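Objet : Re: [atelier-cellules] Dérive de la pince gauche sur la cellule Tineo – procédure de recalage
Liste : atelier-cellules
Heure : 16 h 40

Bonjour à tous,

Je réponds dans le fil, le message d'origine est cité par morceaux.

> Suite au passage de Grundley en février, nous pensons que la dérive
> constatée sur la pince gauche vient du codeur. Le fabricant
> préconise un recalage logiciel toutes les 4 semaines, à faire depuis
> la console, sans démontage.

Je veux bien, mais je n'y crois pas beaucoup. Un codeur qui dérive, ça se voit dans le journal, et j'ai relu le nôtre deux fois sans rien y trouver qui ressemble à ça. La position demandée et la position lue concordent. Ce qui ne concorde pas, c'est l'endroit où le doigt se trouve pour de bon, et ça, le codeur n'en sait rien puisqu'il est monté du côté moteur.

Un recalage toutes les quatre semaines, dans ces conditions, revient à déplacer le zéro pour qu'il colle au jeu du moment. On repart tranquille, on serre une pièce un peu plus lourde, et on est bon pour recommencer. J'ai déjà connu ça sur l'ancienne cellule Rinaldi : on avait fini par empiler les corrections sans plus savoir laquelle compensait quoi.

> Les essais après recalage ont donné 197 prises correctes, ce qui
> nous paraît concluant.

Concluant pour quoi ? Le message ne dit ni combien de tentatives il y a eu en tout, ni avec quelle pièce, ni à quelle cadence. Il ne dit pas non plus si la pince avait tourné avant ou si on sortait d'un démarrage à froid. Chez nous, le défaut arrive au bout de 69 minutes environ, jamais dans la première demi-heure. Si les essais ont été faits juste après la mise sous tension, ils auraient donné le même résultat sans recalage. Est-ce que quelqu'un a gardé le relevé complet ?

> La note Trustuvier recommande par ailleurs de remplacer les doigts
> par paire, avec le kit de visserie.

Là-dessus je suis plutôt d'accord pour la paire, beaucoup moins pour l'urgence. Changer les doigts avant d'avoir mesuré le jeu, c'est se priver du seul moyen de savoir d'où il vient. Et si le défaut disparaît, on ne saura pas si c'étaient les doigts, la visserie, ou simplement le fait d'avoir tout resserré.

Voici ce que je propose de faire avant toute commande, machine consignée et bras soutenu :

1. Marquer au feutre fin la position du doigt sur son support, des deux côtés.
2. Poser un comparateur en bout de doigt, pousser puis tirer à la main, noter l'écart. Même chose au ras du support.
3. Si l'écart est presque le même aux deux endroits, chercher du côté du guidage. S'il est nettement plus grand au bout, c'est l'articulation ou la fixation du doigt.
4. Contrôler le serrage à la clé dynamométrique, sans frein filet à ce stade. Relever la valeur avant de retoucher quoi que ce soit.
5. Nettoyer au pinceau sec. Pas de soufflette, on envoie tout dans le mécanisme.
6. Remonter, laisser tourner deux heures avec la pièce habituelle, puis reprendre la mesure.

Pour ceux qui n'ont pas l'outillage sous les yeux, voici le côté dont je parle. Le point de vissage qui m'intéresse est celui qui se trouve à droite de l'embout, dans son petit logement rond.
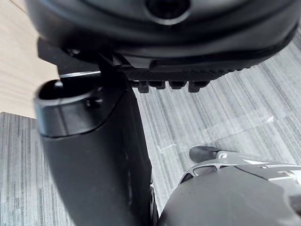 Doigt de pince et embout creux, avec la tige métallique et la plaque striée sous le carter.

Je n'en tire aucune conclusion sur le jeu, une photo ne remplace pas un comparateur. Mais je remarque que la procédure reçue ne parle nulle part de ce point de vissage, alors qu'elle consacre une page entière aux menus de la console.

> Merci de nous confirmer que le recalage peut être intégré au plan
> de maintenance.

Pour ma part, non, pas tant qu'on n'a pas deux séries de mesures faites à chaud. Si l'écart mécanique est nul, je veux bien revenir sur ce que je dis et on reparlera du codeur. En attendant, je préfère laisser le zéro où il est et noter les heures d'apparition du défaut – au moins on aura quelque chose à comparer.

Autre chose, la version du fichier de paramètres jointe au premier message n'est pas celle qui tourne sur notre baie. Merci de ne pas la charger avant qu'on ait vérifié laquelle est la bonne. J'ai mis une copie de la nôtre dans le dossier partagé, sous « Tineo / pince gauche ».

Si quelqu'un sur la liste a déjà mesuré ce jeu sur une cellule identique, je suis preneur des chiffres, même anciens.

Cordialement,

Maintenance, cellule Tineo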